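Notebook – bar stock and the gray bin
24 July 2025

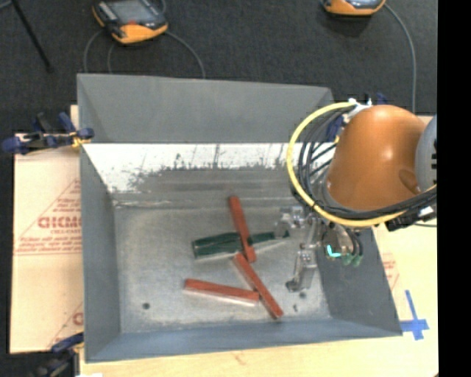
Spent most of the morning on the question of what we do with short bar ends, which has been on the list since last November. Ferenc Szilágyi wants one place in the shop where offcuts go, and he wants it to be a place you can find a piece in. At the moment they go on windowsills and under the saw. I got the big gray metal bin down and put it on the wooden table so I could work standing up. The three red bars and the dark green piece are a fair sample of the problem. With one red bar lying over the green piece and the other two touching each other further down, you already can't read what you have at a glance, and that is only four pieces.

Notes on the bin itself, before I forget. It has sloping sides, so anything long wants to slide to the floor and stay there. Good for catching things, poor for sorting them. The base is worn cloudy and the far side is scratched along the lower part. I don't think either matters. There is a small dark round hole near one corner of the floor. If it goes right through I will put tape on the underside, as the fine swarf that comes in with the offcuts would end up on the table.

Color code. We have been using red and green for two years without writing down what they mean, and I asked three people and got three answers. So, written down now:

Red – checked for straightness, known material, fine to use on jobs.
Dark green – known material, not checked. Check before use.
No color – treat as scrap. Do not use it for anything that leaves the building.

Ferenc would like a fourth color for pieces held back for a named job. I said no for now. A held piece should have a tag with the job on it and should sit on the job shelf. If it is in the offcut bin, anybody can take it. He agreed in the end but asked me to note that he asked, so this is the note.

Labels. Paint tells you the class but not the length, and length is what people come looking for. Tried three ways of marking length on spare pieces:

Paint pen on the side. Easy to read, comes off with solvent, and we wipe everything with solvent.
Paper tag on wire. Stays on, but the wire catches on the next piece and you pull up two at once.
Stamped number on the end face. Slow, needs the punch set and a steady hand, but nothing rubs it off.

Going with the stamp. Millimeters, whole numbers, no unit. First one I did properly was 277. The second 7 is a bit deep and leans to the left, but you can read it. Shortest piece worth keeping still undecided. I would say anything you can't hold safely in the vise with enough left over to work on, and that depends on the job, so perhaps we just leave it to whoever is cutting.

Storage. The bin can't be the final answer for everything. Went over the drawing for a divided rack that Pillai quoted on. Their version has 13 slots, open at the front, with a lip. The slots are all the same width and I would prefer 2 wide ones at the bottom for the flat stock, which we never have anywhere to put. Sent that back to them with a sketch. They also want to know the load. I wrote down 2,000 N for the whole rack, which leaves a good margin over what we have now and a bit over what we will have if people keep bringing things back from Nirnville.

On that subject – the Nirnville job is where most of the unmarked pieces come from. They ship us full lengths, we cut, and the ends come back in the same crate with no paperwork. I called and asked if they could put the heat number on the crate lid. The man I spoke to was friendly about it and said he would ask. Until that happens everything from Nirnville goes in as no color, even if it looks fine. I know this will annoy people. Some of it is good steel.

Nernach stock is the other way around. Always marked, usually on both ends, but they use their own color bands and one of theirs is red. Their red has nothing to do with ours. Anyone unpacking a Nernach crate should wipe the band off or paint over it before the piece goes anywhere near the bin. I have put a card up by the receiving bench saying so.

After lunch I tried sorting by hand for a while to see how long it takes when the classes are mixed. The slow part is turning pieces over to find the stamp. If all the stamps faced the same way it would be quick, but they only face the same way in a rack. In a bin they face wherever they land. Another point for the rack. In the meantime I suggest we stamp both ends. It doubles the stamping, and I expect to hear about that too.

Also found that the table surface marks very easily. Light wood, no finish on it that I could make out. Dragging the bin is not a good idea. Lift it, two people if it is loaded. I asked in the stores for a rubber mat and there is one with a corner missing that will do.

Paint. The red we have is nearly finished and the lid doesn't seal. The dark green is fine. Ordered more red from Trirkura, same number as on the old can, and a small can of thinner with it. They have changed the can size so the shelf label needs redoing. Paint one end and a hand's width down the side is plenty for stock going in the rack. Painting the whole length looks tidy but uses up the can, and then you have to get it off again before machining.

Left to do:

Tape over the hole under the bin, if it needs it.
Clear the windowsills. Everything with no color goes to scrap unless someone speaks up first.
Write the color code on a proper sign. The one on the saw is in pencil.
Get an answer from Pillai on the wide slots.
Ask Ferenc where the second punch set went. The 4 in ours is chipped and it prints like a 1 if you don't hit it square.
Find the lid for the old red can, or throw the can out.

Swept up, put the vise handles back where they belong and left the sketch for the rack in the front of this book.

Recent entries
Saw blade change and what we found behind the guard
Receiving bench – new layout
Crate lids, heat numbers, and who writes what
Vise jaws, second attempt
Solvent wipes: which ones take the marker off
Flat stock, still homeless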